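Cleaning and Storing Bags, Sleeves and Pouches

Fabric bags get dirty slowly, and most people only notice when the corners have gone dark or the strap leaves a mark on a light shirt. A little regular care keeps them going for years. The tips on this page cover laptop bags, padded sleeves, small cloth pouches and the totes that pile up by the door. Leather is covered on a separate page.

Before you start

Empty the bag completely. Open every zipper and turn out every pocket, including the flat one at the back that people forget. Hold the bag upside down over the sink or a trash can and shake it. Crumbs and grit collect in the bottom seams, and once they get wet they turn to paste. A dry toothbrush or the narrow attachment on a vacuum cleaner gets out what shaking leaves behind.

Take off anything that comes off. Shoulder straps usually unclip. Cardboard or plastic stiffeners in the base should come out if there is a slot for them, and cardboard must never go in water.

Look for the care label. It is often sewn into an inside seam near the bottom. If the label says spot clean only, follow it. If there is no label, treat the bag as spot clean only.

Lay everything out on a table where you have room to turn the bag over.

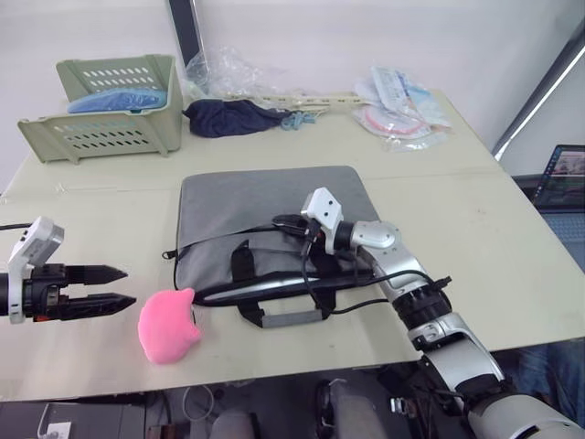 Gray laptop bag laid flat, with the strap across it.

Spot cleaning

Mix a teaspoon of mild dish soap into 2 cups of lukewarm water. Use a white cloth, as colored ones can bleed. Wring it out until it is damp and dab at the mark from the outside toward the middle. Rubbing pushes dirt into the weave and roughs up the surface, and on gray or navy fabric the rough patch will show more than the stain did.

Go over the area again with a second cloth and plain water. Soap left in the fabric attracts new dirt, so do this twice if the bag still feels slick. Press with a dry towel and leave the bag open to air.

For ink, try a little rubbing alcohol on a cotton swab, and test it on an inside seam first. Some linings lose their color right away. For grease, cover the spot with baking soda or cornstarch, wait 8 hours or overnight, and brush it off before you use any soap.

Old coffee is the hardest. Equal parts white vinegar and water will lighten it, but a faint ring often stays. I have a canvas shopper from the Fagundes hardware store with a ring on the front that has been through this treatment four times. It is paler now and I have stopped working on it.

Straps and webbing

Straps take more skin oil than any other part. Webbing is tough and can be scrubbed with a nail brush and the same soap mix. Lay the strap flat on a towel, scrub along its length, flip it and do the other side. Rinse under the tap.

Keep metal clips and rings as dry as you can and wipe them down right away. If a swivel clip has gone stiff, a drop of sewing machine oil will free it. Wipe off the extra or it will end up on your clothes. If a clip is bent, replace it. Erton makes a plain swivel hook that is sold in pairs, and any hook of the same width as the webbing will do.

Frayed webbing ends can be sealed with a lighter if the webbing is nylon or polyester. Pass the end near the flame for a second or two, outdoors, and let it cool before touching it. Cotton webbing will burn, so fold it over and stitch it.

Padded sleeves

A padded sleeve is mostly foam, and foam holds water for a long time. If the label allows washing, do it by hand in a basin of cool water. Squeeze, don't twist. Twisting can separate the foam from the lining, and after that the sleeve never lies flat again.

Roll the sleeve in a bath towel and lean on the roll to get the water out. Then stand it on its long edge with the opening propped wide. A rolled dish towel inside works well for this. Turn it end for end at bedtime and again in the morning.

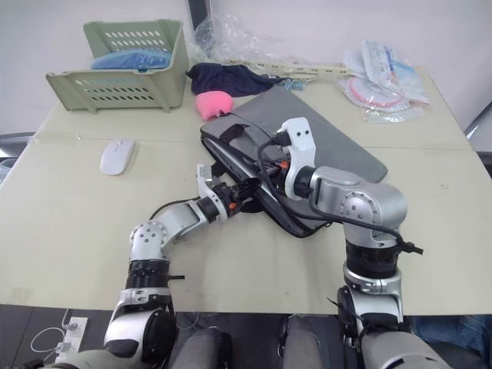

Do not put a laptop back into a sleeve until the inside is dry all the way down to the corners. Push your fingers right in and feel. If a corner is cool to the touch it is still damp, and it needs another day. A dryer is a bad idea even on low, as heat breaks down the glue that holds the layers together. A fan is fine.

Zippers

Clean the teeth with a dry toothbrush. If the zipper drags, run the tip of a graphite pencil up and down both sides, then work the pull back and forth. Candle wax does the same job and won't leave gray marks on a light bag. If the teeth split open behind the slider, the slider is worn. Squeeze its sides very gently with pliers – one side, then the other – and try it again. This usually buys a few more months.

Pouches and cable bags

Small cloth pouches can mostly go in the washing machine inside a mesh bag, on cold. Close the zipper first. Drawstrings should be tied in a loose knot so they don't pull through.

Sort what was in the pouch before it goes back. Mine had three chargers for phones I no longer own and a Joltelport adapter I had been looking for since January. Coil each cable loosely and hold it with a twist tie or a strip of hook-and-loop tape. Tight coils strain the wire where it meets the plug.

Storage

Stuff empty bags lightly with paper or an old T-shirt so they keep their shape. Avoid newspaper, which leaves ink on pale linings. Stand them upright on a shelf or hang them by the top handle. Hanging a bag by its shoulder strap for a whole winter stretches the stitching.

Plastic wrap is fine for a trip home from the store but poor for storage, as it traps damp. Use a pillowcase. For folded totes and pouches, an open basket works better than a lidded box. I use a Stakar shelf basket and limit myself to what fits in it.

If a bag smells musty after storage, put an open dish of baking soda inside, close the bag and leave it for two days. Repeat with fresh baking soda if needed. Sunlight helps too, but bring the bag in after an hour or so or the color will fade on one side.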